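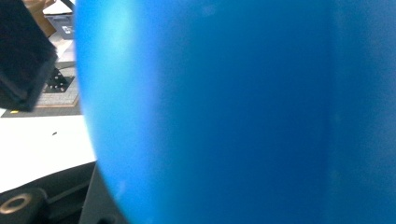
Blue, up close.

Clikarico: notes on a paper and color dataset for wedding stationery

Hi, and thanks for downloading this! Clikarico started as a messy folder on my studio computer. I design and print invitations, and I got tired of digging through old jobs every time a couple asked for "a dusty green, but warmer." So I began writing down every suite I made, what stock it was on, what ink I mixed and how the envelope was lined. Then a friend who codes asked if she could have a copy, and now it's a proper release with a README and everything.

What you get

There are 3,395 rows in suites.csv, one per printed piece. An invitation, its reply card and its envelope are three separate rows that share a suite_id. Of the suites in there, 366 have a full set of pieces. The rest are missing something, usually the menu or the day-of program (couples love to order those late and from somebody else).

There's also a folder called swatches with 600 flat scans of cut paper samples, named by stock code.

The columns

suite_id: a short code, the same for every piece in a suite
piece: invitation, reply, details, envelope, belly band, menu, program, place card, other
stock: my own nickname for the paper, see stocks.txt for weights and finishes
ink_1, ink_2: plain color names, lowercase
process: letterpress, flat, foil, hand lettered, stamped
liner: yes or no, with the pattern name in liner_note
season: when the wedding was, as far as I knew
theme: free text, and very much in my own words

A few stock names need explaining. "Olport" is the thick cotton sheet I use for letterpress, and it takes a deep impression without cracking on the fold. "Gakness" is a laid paper with visible lines that I bought in one big batch and can't get anymore, so don't go hunting for it. "Gil" is the translucent overlay. If you see "gil2" that's the heavier version, and I only wrote it that way from November on. Before that both weights are plain "gil". Sorry!

Things to watch out for

Color names are mine and they drift. My early "navy" is closer to what I'd call "ink" now, and I've left the old entries as they were. I did merge "grey" and "gray" because that was driving me up the wall.

The theme column is the weakest part. "Garden" covers everything from a single fern sprig to a border of peonies. If you want to sort by style, process and stock will get you much further.

About 60 rows have no ink at all. Those are blind pressed pieces, so the blank is correct and you shouldn't fill it in.

No couples' names, dates or addresses are in here. I stripped the wording out of every row before sharing, and I won't add it back, so please don't ask for the verses.

Using it

Use it for whatever you like, paid work included. A credit to Clikarico is lovely if you have room for one. If you print something from a combination you found in here, send me a photo, I'd be thrilled to see it!

Next up is splitting ribbon and wax seals out of the "other" pieces, and I'm partway through the reply cards.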